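Simulation stand-down: thumb contact fault on the kitchen counter task

Filed under: Robot safety, Lab news

Anyone who tried to book the simulation queue in the second half of January will have seen it marked as held. The hold is now lifted for most tasks. This item sets out what went wrong, what has been changed and what still isn't allowed, so that people at both sites are working from the same account.

The fault was in the hand controller we use for Lultov, the two-handed kitchen program. It first showed up on a Friday, in an overnight batch of 500 simulated episodes. The task in that batch is simple enough: pick up a drink can from the counter and put it in an open drawer. The overall success rate was in line with the previous week, so the summary page showed green and the batch would normally have gone straight through to the Zamfir team for the next round of training.

Bogdan Matei was checking contact forces for a different reason. He was trying to work out why the wrist torque limits in the new hand model looked too generous, and he sorted the batch by peak force at each finger. The left thumb was at the top of the list in 166 episodes. In those runs the thumb was reaching the can well ahead of the fingers and continuing to close after contact, with the commanded position going deeper and deeper into the can while the fingers stayed up and did very little.

In simulation that mostly looks harmless. The can gets nudged, rolls or tips, and the policy has another go at it. Often enough the second or third try works and the episode is scored as a success. On a real hand, the same command would drive the thumb motor to its current limit against whatever was in the way. With a full can, that could mean a split can and liquid near the wrist electronics. With a person's fingers in the way, it would be an injury.

The can on its side is the hard case for this controller. The hand has to come in low, and the thumb has the shortest path to the object.
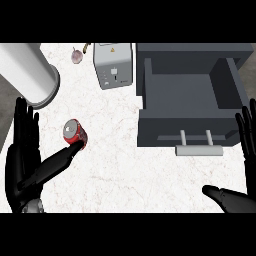
What caused it

There were two separate problems, and either one alone would probably have been caught.

The first was a unit mismatch in the contact threshold. When the hand model was updated before the holidays, the threshold for the four fingers was carried across in newtons. The thumb is defined in its own file, and its threshold was carried across in millinewtons but read as newtons. The thumb was therefore waiting for a force 1000 times higher than intended before it would report contact. In practice it never reported contact at all.

The second was in the scoring. The success check looks at where the can ends up and whether the drawer is reachable. It had a penalty for high force, but the penalty used the same contact signal as the controller. If the thumb didn't report contact, no force was scored against it. The dashboard had nothing to show us.

The raw forces were being logged the whole time. They were in a column that none of the standard plots used.

Could it have reached hardware?

Yes, and this is the reason it is being treated as a safety matter and not as a bug ticket. The Skekora bench was scheduled to receive the next policy the following week. The bench has its own current limit on each finger motor, and that limit is set in the motor driver, so our software can't raise it. It would have cut in. But the limit protects the motor. It was never chosen with a hand or a glass jar in mind, and we shouldn't be counting on it for either.

No policy trained on the affected batch was run on the bench. We checked the transfer log and the bench's own record, and they agree. Two earlier batches used the same hand model on a drawer-opening task. They have been pulled as well, although the thumb does very little in that task and peak forces were low.

What has changed

The thumb threshold has been corrected and all five digits now read from a single file. The loader refuses any value without a unit attached. This broke several people's local configurations - if yours no longer loads, add the units by hand and don't copy the old file back in.

Force scoring now uses the raw values straight from the simulator. Any episode with more than 5 newtons between the commanded and the expected fingertip load is marked as failed, whatever happens to the can afterwards. The success rate on the can task has dropped as a result. Please don't compare this month's numbers with December's.

Each overnight batch now produces a page of peak force by digit, left and right hands separately, sorted highest first. Whoever releases the batch has to open it and initial it. That takes a couple of minutes.

Lastly, the reset poses have been widened so that the can starts on its side more often. The old mix favoured upright cans, and that kept the worst behaviour in a minority of runs.

What is still on hold

Transfers from Lultov to the Skekora bench remain stopped until the empty-can trial is finished. The trial will use a padded block first, then empty cans, at reduced speed, with the bench enclosure closed. Full cans and glass are out for now. So is any shared-workspace demonstration, including the one pencilled in for the Wikach visit. Wikach has been told, and the visit will go ahead with simulation playback.

If you have results from the affected batches in a draft or a set of slides, please take them out or mark them clearly. A list of batch names is pinned in the simulation channel.

Reporting odd contact behaviour

A few people have since said they had noticed the left hand fussing with the can and put it down to an undertrained policy. That was a reasonable guess, but we would still like to hear about it. Post the batch name and the episode number, and a line on what looked off. You don't need to know the cause, and a short clip is plenty.

Bogdan will go through the force logs at the next group meeting and show how to pull the raw column for your own runs. Bring a laptop if you have an old batch you want checked.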